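Taking a group to the Hondside open day, is the robot teardown demo worth the wait?

Posted in: Days Out and Visits

Hi all! I run a small after-school tech club and we've been offered places at the Hondside open day in December. The program they sent over is one page and pretty vague. There's a talk, a "floor walk" and then something called the Bitosero bench, where a robot arm takes old desktop computers apart. That last one is what my kids are excited about, of course.

My trouble is that I have 20 kids aged 11 to 14 and a bus that leaves at 3 sharp, and a friend at another school told me the bench had a long line last time. Has anybody been? I'd like to know what you really get to see, if the kids can get close enough, and if we should skip the talk to make time. Also is there anywhere to eat a packed lunch that isn't a parking lot? Thanks in advance!

mapleclub_jo

Hi Jo! I went to the last one with my nephew and a couple of his friends, so a much smaller crowd than yours, but I can tell you what it was like.

Go to the bench first. Seriously, walk straight past the coffee table and the tote bags, turn left at the big Hondside banner and keep going until you hear fans. They run it in small batches, 6 people at the rail at a time, and each batch gets maybe ten minutes. With 20 kids you're looking at four turns, so call ahead and ask for a block. The woman at the front desk was really nice about that sort of thing when a scout group showed up behind us.

What you see is an arm over a desktop tower lying on its side with the cover off. There's a screen on the wall showing the view from the little camera on the arm, and to be fair that's where the good stuff is. From the rail you mostly get the back of the arm and somebody's elbow. On the screen you're right down in the case with the fingers. 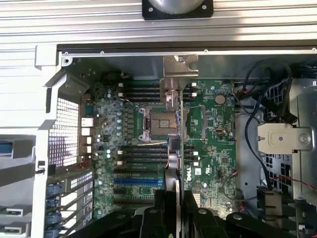
My nephew was glued to it. He kept calling out parts before the guide could (he's been begging me for a gaming PC, so he's watched every video there is) and the guide was a great sport and let him do it. She'd stop and ask the kids what they thought a part was for. The coin battery got the most wrong guesses! One boy was sure it ran the whole computer.

Fair warning, it's slow. I'd pictured something like a car factory, zip zip zip, and it's more like watching a very careful person who forgot their glasses. There was a long stretch where the arm just sat there thinking and the guide filled in by telling us they had around 1,000 old office machines promised to them for the project. Some of the younger ones drifted off to the vending machine. Yours might too, so put the fidgety ones in the first group.

The talk you can skip. It was a man from Brultance with a lot of slides about supply chains. My friend liked it. I had a little nap.

Lunch: there's a canteen on the Hepburn side of the building, across the covered walkway, and they didn't mind us eating our own sandwiches as long as we bought a drink. Go before noon or you'll be standing.

Oh, and closed shoes! They turned away a girl in sandals at the bench rail and she was so upset. It's on their website but way down at the bottom.

tinroof_gal

its ok. we waited 40 min and saw it for 5. parking is free after you get the ticket stamped

dkw_77

I'd stick up for the talk a little bit. It does drag, but the last part is all questions, and the kids who asked something got a piece of old circuit board to take home. Mine still has hers on the windowsill. If you can split your group and you have a second adult, send half to the talk and half to the bench, then swap.

One thing tinroof_gal didn't mention is that there's a table by the exit where kids can take a computer apart themselves with regular screwdrivers. It wasn't on our program either. We had to drag ours away from it and almost missed our ride, so with your bus I'd set a phone alarm for 2:30 and start rounding them up then. Bring name stickers too, they ran out.

pocketfern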